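Household Textile Care, Unit 4: Folding and Storing Heavy Cottons
Course notes, Olga Ibarra
Room 1311

These notes go with the October practical. Read them before you come in, and bring one pair of jeans and one heavy cotton shirt or sweatshirt. They should be clean and fully dry.

Why heavy cottons get their own unit

Most of what we did in Unit 3 was light fabric: T-shirts, pillowcases, dish towels. Those forgive a lot. A T-shirt folded badly will have a crease across the front, and the crease drops out after an hour of wear. Denim and canvas hold a fold longer. They are also bulky at the seams, so a stack of three or four pieces starts to lean if the seams all land on the same side.

Terms used in this unit

Panel: the flat area of cloth between two seams.
Rise: the distance from the crotch seam to the top of the waistband.
Inseam: the seam on the inside of the leg. On many jeans it is the flatter of the two leg seams, but check your own pair.
Topstitching: stitching that shows on the outside of the garment, often in a contrasting thread.
Face: the side of a folded piece that ends up on top.

Basic fold for jeans

Button the waistband and close the zipper. Hold the jeans by the waistband and shake them once, hard. Lay them on the table front side up and smooth the pockets flat with your palm. Reach inside each pocket if the lining has bunched.

Fold one leg over the other so that the back pockets face out. The crotch seam will stick out in a small triangle. Tuck the triangle in toward the legs so the long edge is straight. Line up the hems next. If one hem sits lower than the other, move the upper leg, not the waistband.

Bring the hems up to just below the waistband. Fold once more for a shelf, or twice more for a drawer. Press down with your forearm after each fold and let the air out before going on.
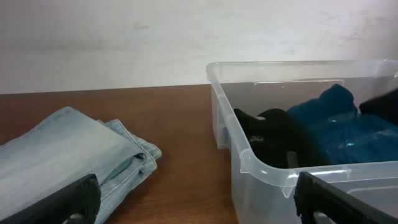
Seams cause most of the trouble in the last fold. Four or more layers meet there, and the topstitched edges do not want to lie on top of each other. With pale denim you can find the problem by eye, as on the light blue pair, where yellowish-tan stitching runs along the seams and the cloth bunches a little where the layers meet, while the top panel stays broad and smooth. On dark denim with matching thread you will have to feel for it. Run your thumb down the stacked side. If you find a lump, open the last fold, pull the under layer out by a finger's width, and close it again. Some rumpling at the hems is normal and will not be marked down.

Table setup

Use the full depth of the table when you lay the legs out. Work from one side and keep a clear stretch beside you for the next piece. A smooth tabletop is easier than a padded one for denim, although the cloth can slide on it, so hold the waistband down with your free hand. Wipe the surface first. Lint and dust show up on dark cotton right away.

Stacking

Place the first piece with its folded edge toward you. Place the second with its folded edge away from you. Keep alternating. Stack up to 4 pairs of jeans on an open shelf. More than that and the bottom pair takes a hard crease at the knee.

Sweatshirts go in their own stack. If you have to mix, put denim at the bottom.

In a drawer, stand the pieces on edge with the fold facing up. Leave enough room to slide a flat hand between the last piece and the drawer front.

Long storage

For anything put away over a season, fold loosely and refold along different lines every 2 months. Do not store denim with metal buttons directly against white cotton. Put a layer of plain tissue between them. Starch should be washed out beforehand. Check for damp at the hems, the waistband and the pocket corners, which are the last places to dry.

For the practical

Work in pairs. One person folds while the other reads the steps aloud, then switch. You will make one shelf fold and one drawer fold with the jeans, and the shirt fold from Unit 3 with the heavy cotton. Leave your finished pieces on the table until I have come by.

Write down where your pair bunched and what you did to flatten it. Two or three sentences is enough. Put the notes in the tray by the door on your way out.

Next unit: towels and bedding. Bring a fitted sheet, any size.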